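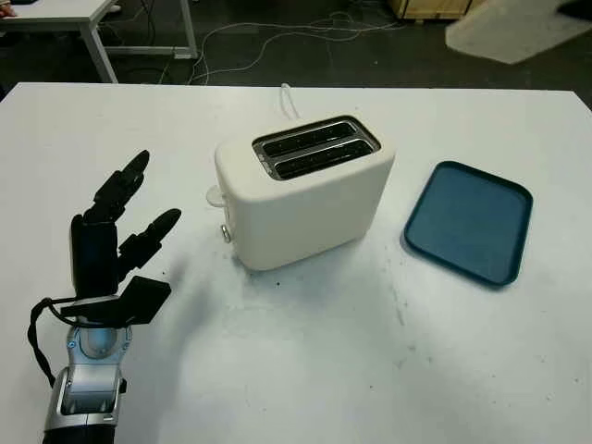
Brno, 5th March

Toaster and Tray on a Shared Table: Layout Report, Part A

Group members: Lenka Machala, Zineb Tazi, Juraj Zelenák
Supervisor: Rozália Győri
Course: Household Product Use and Layout

1. Background

The kitchen on our floor of the Tichý building is used by students from several programs. Toast is the most common food made there in the morning. The toaster used to stand on the counter next to the sink, with the plates on a shelf behind the user. A person making toast had to turn away from the toaster to reach a plate and then turn back with the bread in one hand. Crumbs were found on the counter, on the floor and in the sink drain.

The task given to the group was to move toast making to a table of its own and to set out the items on it. The budget was limited to things the department already had. We were not asked to change the toaster.

2. Items

Table. Rectangular, white top. The white top shows crumbs poorly if the bread is light and well if it is dark. This affected the method in Section 4.

Toaster. Off-white body, rounded corners, matte finish. Two long slots run left to right when the long side faces the user. The controls are on the left end. The power cord leaves from the back.

Tray. Blue, flat, placed to the right of the toaster. It receives the finished toast and any crumbs that fall during the transfer.

Two other items were considered and dropped. A Lustwood bread board was tried in place of the tray, but it has no edge and crumbs slid off when it was lifted. A wire rack from the teaching kitchen was rejected on the same grounds.

3. Layout

The controls fix most of the layout. With the long side of the toaster facing the user, the left end has to stay clear, and anything the user needs after toasting should go on the right. Placing the tray on the left was tested first, before we had thought this through. The tray then sat directly under the path of the hand going to the lever, and the edge of the tray was knocked several times.

The cord gave less trouble than expected. It comes out of the back of the toaster and needs free space behind the body. Pushing the toaster hard against a wall bends the cord close to where it comes out. We therefore kept the toaster near the middle of the table, which also leaves a strip of tabletop in front for bread waiting to be toasted.

The tray was not pushed right up against the toaster. A small gap lets the tray be lifted without moving the toaster. It also keeps the tray off the toaster wall, which gets warm during use. The drawback is that crumbs can land in the gap. Zineb Tazi argued for no gap and a daily wipe; the other two members preferred the gap. The gap was kept for the test and is discussed again in Part B.

4. Method

Each trial was one complete use: place two slices, push the lever, wait, remove the slices, put them on the tray, carry the tray to the eating table. The bread was a sliced white loaf from the same bakery each time. The browning setting was not changed between trials.

The group ran 20 trials with the new layout. After each trial, crumbs on the white tabletop were brushed onto a sheet of dark paper and kept in a jar. Crumbs on the tray were kept in a second jar. The jars were weighed at the end on a Greko laboratory scale borrowed from the chemistry section. Crumbs inside the toaster were left out, as they do not depend on where the tray stands.

Positions of the toaster and tray were marked with strips of Vinix paper tape during the trials and the tape was removed afterwards. Without marks the toaster creeps to the right over several uses, because the user steadies the body with one hand and pushes the lever with the other.

Spills were written down separately. A spill was any slice, or part of a slice, that landed somewhere other than the tray.

5. Points open at the end of Part A

Left-handed use had not been tested. No member of the group is left-handed.

The waiting bread had no fixed place. Two members put it in front of the toaster and one put it on the tray, which meant moving it again before the toast came out.

The table had not yet been tried with more than one user at a time. 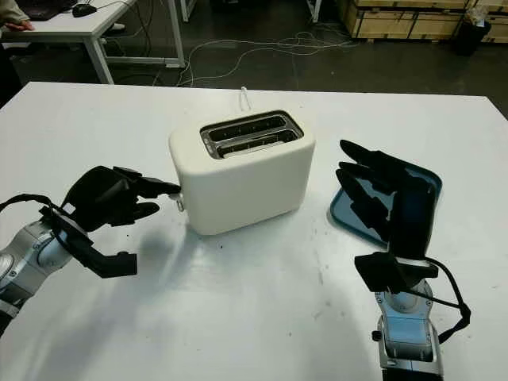
Brno, May

Toaster and Tray on a Shared Table: Layout Report, Part B

6. Results

The crumbs collected from the tabletop over all trials weighed 662 mg. The jar from the tray was heavier, but its lid had been left off overnight and the crumbs had taken up moisture, so we do not give a figure for it. This is a fault in the method and should be corrected if the work is repeated.

There were three spills. In each of them the slice broke at the crust while being pulled out of the rear slot. The rear slot is farther from the user, and a slice from it has to pass over the front slot on its way out. No slice from the front slot was spilled.

Most of the crumbs on the tabletop were found in two places: the gap between toaster and tray, and the strip directly in front of the toaster. Very few were found on the left. This agrees with the direction of movement, which goes from the slots to the right.

7. Changes after the trials

Order of removal. The front slice is now taken out first and the rear slice second. With the front slot empty there is more room for the fingers, and the rear slice can be tilted forward before it is lifted. A short instruction with this order was put on the wall.

Toaster angle. Turning the toaster slightly, so that it stands a little diagonal to the table edge, brings the left end and its lever nearer to some users and moves it away from others. Juraj Zelenák, the tallest in the group, saw no difference. Lenka Machala preferred the toaster turned. We made no rule about it. The tray position works with either setting as long as the tray stays on the right.

Gap. The gap was kept but made narrower. The raised edge of the tray stops crumbs that are already on it from sliding back toward the toaster, so the only crumbs in the gap are those that fall straight down. A dry brush reaches them without anything being moved.

Waiting bread. It now stays in its bag until the lever is ready to be pushed. This removed most of the crumbs in the front strip.

8. Left-handed use

Esko Hirvonen from the parallel group, who is left-handed, used the table on several mornings. He pushed the lever with his left hand without difficulty and then took the toast out with the same hand, crossing over the toaster to reach the tray. The crossing was uncomfortable but caused no spills. When he turned the whole toaster around, the lever came to the right, next to the tray, and the cord came toward him. He turned it back.

A mirrored layout would need a toaster with its controls at the other end. With this toaster, the tray on the right is acceptable for both hands.

9. Two users at once

The table has room for two people to stand at it, but the toaster serves one of them at a time. The second user tends to put a plate on the left, where it blocks the lever. We recommend a sign or a colored strip of tape on the left side marking the area to be kept free. This was not tested.

10. Cleaning

The tray is emptied into the bin and washed with the other dishes. It must be dried before it goes back, as toast placed on a damp tray turns soft underneath. The tabletop is brushed first and wiped second; wiping first spreads butter and crumbs together. The crumb compartment of the toaster is emptied with the plug out and the toaster cold.

11. Further work

— Repeat the weighing with both jars closed and with darker bread.
— Test the marked free area on the left with two users.
— Compare the tray with a deeper one. Rozália Győri has suggested a baking pan from the teaching kitchen, which has not yet been measured.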